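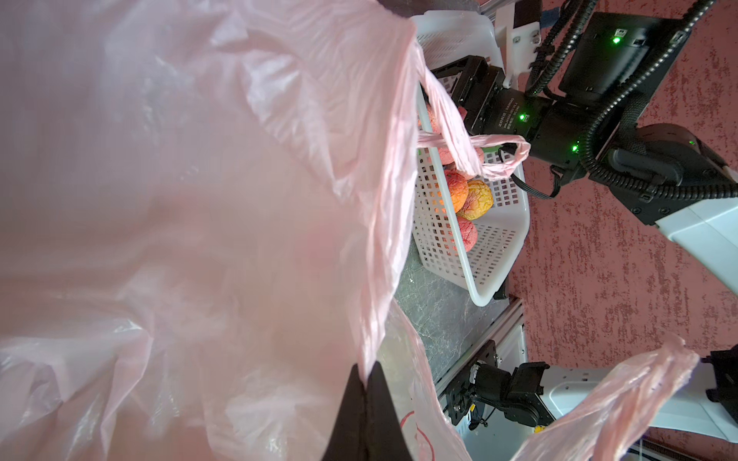 19/04/2021, bench 2, bag and basket task

Goal for today: continue the two-arm bagging set. Fruit starts in the white basket, the bag starts on the counter, one arm takes the handle, the other holds the film near the mouth, then transfer. Target for the set is 2000 accepted episodes. We had 500 this morning after the last review pass.

Setup changes since the last entry:
- Exposure locked on the wrist cameras. Auto exposure was hunting whenever the film filled most of the view, and the highlights on the pink bags made it worse.
- Finger force limit on the holding arm lowered one step. The old value stretched the film and left pinch marks that carried over between episodes.
- Basket start position now drawn from the Lukley position list, no longer set by eye.

Morning block went slowly. The film is the hard part. A pinch on one layer and a pinch on two layers look nearly the same from the wrist view, and the operator can't tell until the bag is pulled open. Thandeka Xaba suggested a short hold after the pinch, then a small lateral move, so the layer count shows up in the motion before the arm commits. Tried it, kept it. It makes the episode longer but the recoveries are cleaner, and recoveries are what the current policy lacks.

Handle: the loop twists when it is hung over the second gripper. I left the twist in. If we straighten it every time the policy will only ever see straight handles. Same with the creases, do not smooth the bag between episodes. Pick it up, drop it, start.

Rejected 133 episodes in review, nearly all from two causes. First, the bag slid down across a lower arm link and was dragged by it during the transfer. Second, timestamps between the two wrist streams drifted past the limit. The drift is on the Engelbrecht logger, which was restarted without clearing its buffer. Restart procedure is in the Lakano folder, please use it.

Open question on labels. Goletti schema has one field for "grasp success," set at the end of the episode. That is too coarse here. An episode can have a bad first pinch, a release, and a good second pinch, and it currently gets the same label as a clean one. Proposed splitting into per-segment labels: approach, pinch, open, transfer, release. Thandeka will check whether the old episodes can be relabeled from the gripper position log alone. I think pinch and release can. Open probably needs video.

Trained a quick checkpoint on the accepted data at lunch, 8 rollouts, same start positions. Reaches the film reliably. Closes too early when the fold lies flat against the counter. Need more flat-fold starts.

To do:
- Clear logger buffer, rerun sync check
- Add flat-fold starts to the position list
- Replace left finger pad on the holding arm
- Relabel test on one old batch before changing the schema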